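Mora hand-held gripper: build FAQ
Home and shared workshop builds, revised August
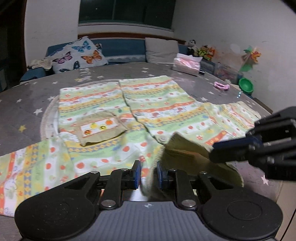 Two hand-held grippers at a child's button-front top, jaws of the near one open.

What is Mora?
Mora is a hand-held two-finger gripper for recording manipulation tasks without a robot arm. The operator carries one in each hand. The recordings are used to train a policy that later runs on a pair of arms. Plans are maintained by the Flestmont shared workshop.

Do I need to build two?
For garments, yes. A single unit is enough for pick-and-place. Build the first one completely and run it for a few sessions before ordering parts for the second.

What tools are required?
A printer with a 200 mm bed or larger, hex drivers, a small arbor press or a vise, and a soldering iron. The press is for the pivot bearings. Do not hammer them in.

Which finger pads should I use for cloth?
The soft cast pads. The hard printed pads were drawn for blocks and cups and will slide off a cotton hem. Cast pads take one night to cure at room temperature. Wipe them with isopropyl alcohol before each session -- lint builds up quickly and changes the grip.

The jaws do not close evenly. What is wrong?
Usually one linkage has been fitted a tooth out of phase. Open the housing, bring both fingers to the fully open stop, and re-mesh the gears. If the offset remains, check for a pivot screw tightened past the point where the linkage swings freely.

Can I use the Bronard servo in place of the trigger linkage?
The mounting holes match, but the servo adds weight at the wrist and operators tire sooner. The trigger version is the supported one.

How many demonstrations does a garment task need?
Our shirt set in the Mersha release has 1,095 episodes, collected over 32 sessions. Useful behavior on a single garment appeared well before that. Variation in sleeve position at the start mattered more than the total.

What should I put under the garment?
Any table that does not move. A printed or patterned top is fine for training. Strong glare is a problem for tracking, so shift the lamp if a highlight falls on the work area.

How long should a session last?
Stop after 5 minutes of continuous folding and rest the hands. Trigger pressure drifts when the operator is tired, and the drift shows in the jaw width log.

Tracking is lost when I lift a sleeve. Is this a fault?
No. Fabric close to the lens hides most of the background. Lift more slowly and keep part of the room in view. Episodes with over 6 lost segments are rejected by the import script.

Can I sell assembled units?
The drawings are licensed for noncommercial use. Parts may be printed for other members at material cost.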